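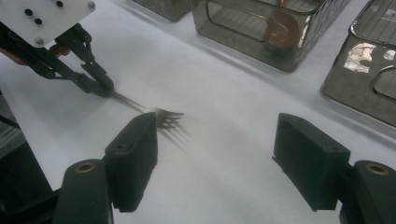
Ticket 2570: Rimstead bins creep on Zaltis tabletop, plus gray marks from forks
Status: open, then closed, then open again (sorry)
Category: Tables and storage
Product: Zaltis white tabletop, 2000 mm, with Rimstead smoke gray bins

What's going on

Hi! I run the flatware sorting table in a shared community kitchen and I have two problems that might be one problem, so I'm putting them in the same ticket. Split it if you need to.

The first one is the bins. I keep the smoky gray see-through ones in a row along the back of the white tabletop, and the clean silverware gets sorted into them after every meal. Every time a handful of forks goes in, the bin scoots back a little. By the end of a shift the row is crooked and whichever bin took the most forks is hanging over the rear edge. On Sunday one went off completely. It survived, but have you ever heard a full bin of forks hit a tile floor? I don't recommend it.

The second one is the tabletop itself. I'm getting thin gray streaks, mostly in the middle where the silverware gets spread out before sorting. At first I took them for shadows (the light in there is terrible, bright in the middle of the table and gray toward the edges, and a fork casts a stripy little shadow that looks a lot like a scratch). But some of them stay put when the fork goes away, so no, marks.

What I'd like to know: is the top damaged, and is there some kind of foot or mat that goes with these bins?

Things I tried before writing in

Wiped the table with plain water and a soft cloth. Bins still slid, marks still there.

Washed the undersides of the bins with dish soap. This helped for one lunch. Then back to sliding.

Turned the bins the other way around, short side to the front. Worse! They tip a bit now as well as slide. Turned them back.

Put a folded dish towel under the whole row. The bins stopped moving but the towel didn't, so the whole row traveled together, which was kind of funny but not a fix.

Checked the table with a level. It's fine front to back and a hair low on the left. I shimmed the left legs anyway and it made no difference to the bins.

Reply from support, same afternoon

Thanks for all the detail. The bins have smooth bottoms and the top has a smooth finish, so a bit of movement is normal, although falling off the back isn't what we want for you. Could you try two things? Dry the tabletop and the bottoms of the bins completely before setting them down, and leave them alone for ten minutes before loading. For the marks, please rub one gently with a clean white pencil eraser and tell us if it lightens. If it lightens, it's metal left behind by the flatware and it will come off. If you can catch a fingernail in it, it's a scratch and we'll talk about the warranty. Also, please send the product code from the label under the tabletop.

My update, next morning

Okay, eraser! I felt silly doing it but the first streak went pale after a few rubs and then I kept going and it was gone. I did the worst patch in the middle and it looks so much better. No fingernail catch on those. There is one line near the front edge that I can feel, but I'm pretty sure that's from the day we moved the slow cooker, so I won't try to pin that on you.

Drying everything made a bigger difference than I expected. I'd been setting the bins down straight from the dish rack with damp bottoms. With everything dry they still creep, but it's slow, and nothing went near the edge at breakfast.

The label is mostly worn away. I can read Zaltis and the 2000, and after that it's just smudge. Is that enough?

Reply from support

That's enough, thank you. The marks are metal transfer, common with stainless flatware on a white top. A cream cleaner will take off the rest faster than an eraser. Use a soft cloth and light pressure, test in a corner, and rinse well afterward. Please don't use steel wool or the green side of a sponge. For the bins, we suggest a thin rubber shelf liner cut to fit under each bin separately. One long piece can travel, as you found with the towel.

My update, a few days on

Bought a roll of Ostberg shelf liner and a bottle of Van Damme cream cleaner. Notes for anybody who finds this ticket later:

The liner works. I cut each piece a little smaller than the bottom of the bin so it doesn't stick out and collect crumbs. My first piece was too big and it curled up at the corners, so trim more than you think. The bins now stay where I put them, even when somebody drops the forks in from way too high up (we've talked about it).

The cleaner took the streaks off in one go. It left a cloudy film in the center that scared me for a minute, and that was just me not rinsing. A second wipe with clean water and it was white again.

I also changed how we sort. Forks used to get raked across the table by the handful, tines down, and that's where most of the streaks came from. Now they get picked up and carried over to the bin. It's around 4 minutes slower on a busy night and I can live with that.

You can close this one. Thank you!

Reopened by me

Sorry, me again. Small question, same bins. Since the liner went in, the forks keep landing with the tines up against the front wall and they've started to scuff the inside of the plastic. On that smoky gray it shows as pale scratches, and in the evening light the bin looks dirty when it's clean. Does the eraser trick work on the bins too, or will I make it worse? I haven't touched them yet.

Reply from support

Please don't use the eraser or the cream cleaner on the bins, as either can dull the plastic. Scuffs on the inside won't polish out at home, but they're only on the surface and the bins are fine to keep using. A piece of the same liner laid flat in the bottom will soften the landing, and putting the forks in handle first keeps the tines off the wall. Wash the liner when you wash the bins.

My last update

Handles first, got it. I had enough of the Ostberg roll left to do the insides, so that's 2 layers per bin now, one under and one in. It's a lot quieter too! The old scuffs are still there and I've stopped looking at them. Closing for real this time.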